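Zemgate open day

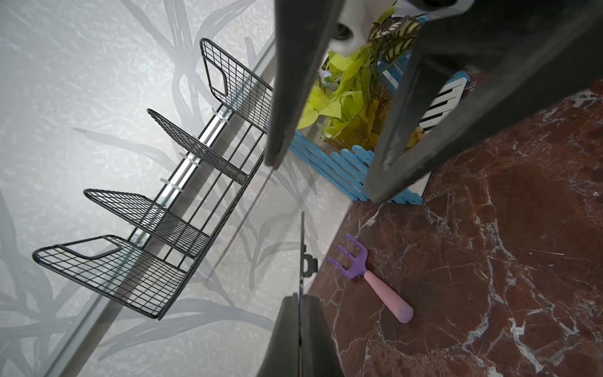 The gripper above the worktop at the Zemgate open day, with a toy rake on the marble surface.

The Zemgate open day is a public demonstration of robotic handling held each October in Drekport. It is run by the Furtado workshop, a small automation laboratory on the harbour side of the town, and takes place on a single Sunday, with doors open from ten in the morning until four. Admission is free, though places at the afternoon sessions have to be booked.

History

The event began as an evening for local schools, at which one arm was shown stacking wooden blocks. It was moved to a Sunday after parents asked to attend. The workshop left its first building in Grorkow two years later and the open day moved with it. Some 2000 people have visited since the move. The most recent edition drew 139 visitors, of whom 86 stayed for a booked session.

Demonstrations

The main part of the day is the tabletop work. An arm fitted with a two-fingered gripper is set to pick up and move small household and toy objects, which differ in shape and weight. Long, thin items such as a toy garden rake are a regular choice, as the handle and the head call for different grips. The worktop is dressed to look like part of a home, with a patterned wall panel, a rail carrying a black wire rack, and an artificial plant behind a small light-blue picket fence. Staff change the layout between sessions.

Each session lasts 19 minutes. The first half is given over to a task chosen by the staff, and in the second half visitors pick the object and say where it should go. Failed grasps are left in the programme, and the operator explains what the arm was trying to do before starting again. A screen beside the bench shows the view from a small camera at the wrist.

Visitors may also guide a second, lighter arm by hand. This was added at the third open day and has the longest queue, particularly before lunch. Children under eight need an adult with them at the bench.

Access

The hall is on the ground floor and has a level entrance from the quay. Parking is limited and the workshop advises visitors to use the Drekport ferry car park – a short walk away. A quieter hour with the sound turned down is held from three o'clock.

See also

Furtado workshop
Drekport harbour
Grorkow works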